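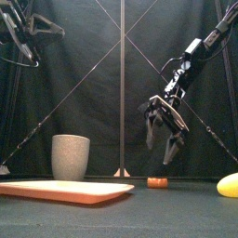 Figure 1. The right arm of the Pivonix kit with open gripper over the small orange object.

Evaluation of a Two-Arm Robot Kit for Use in Teaching
Project report, course in Applied Automation
Author: Tâm Giáp
Submitted: 2 Jul 2018

1. Purpose

Our laboratory in Nirkport wishes to buy a robot kit that students of the second year can use without a long training. The supplier Hamann lent us the Pivonix kit for 13 days. My task was to set it up, try it with simple table work, and write whether I would recommend it. I compared it on paper with the Brevonell kit, which the laboratory already knows from an earlier course. I did not have a Brevonell kit at the same time, so the comparison is limited.

2. The kit

The Pivonix kit has two arms, which are mounted high, so the table below stays free for the work. Each arm has a gripper with two fingers. The price in the offer is 1,371 dollars for the parts, without the computer. Delivery is included, but the table is not.

The manual is written clearly in the chapters about assembly. The chapter about calibration is too short. It says "adjust until correct" in two places and does not say what value is correct. I lost one full afternoon there, and I wrote my own page of notes, which is attached as Appendix B.

3. Setup

I put a black cloth behind the work area and tightened the crossed cables of the frame with the turnbuckles. I recommend to do this before the calibration. The first time I did it after, and I had to repeat all the steps.

For the trials I used a tray, a cup, a small orange piece and a yellow piece in the form of a fruit. They have different heights and shapes, and they are similar to the things we use in the first exercises of the course. 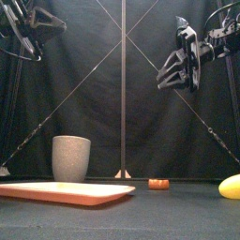

Figure 2. Both arms above the table, with the tray and cup at left and the orange piece near the center. The grippers are empty.

4. Observations

The small orange piece was the most useful object for me. It is low, so the fingers must come near to the table, and a small error in height is noticed immediately. With the cup the same error did not matter much.

The tray was difficult. Its rim is low and the corners are round, so the direction of the fingers is important. I think it is a good exercise for two students together, one for each arm, but it should not be the first one.

The cables on the arms need attention. They make loops outside of the links, and before every new movement I checked that they had enough length. A guide or some clips would help, and I did not find any in the box.

I asked Hamann by e-mail about the calibration values and about cable clips. The answer came after roughly 2 days and was polite. The clips can be ordered separately.

5. Recommendation

I recommend the Pivonix kit for the second-year course under one condition, that the laboratory prepares its own calibration sheet. Compared with the Brevonell offer, the assembly is easier to understand and the spare fingers cost less, but the Brevonell manual is better. If we buy, the clips should be in the same order.

Appendix A: list of parts
Appendix B: calibration notes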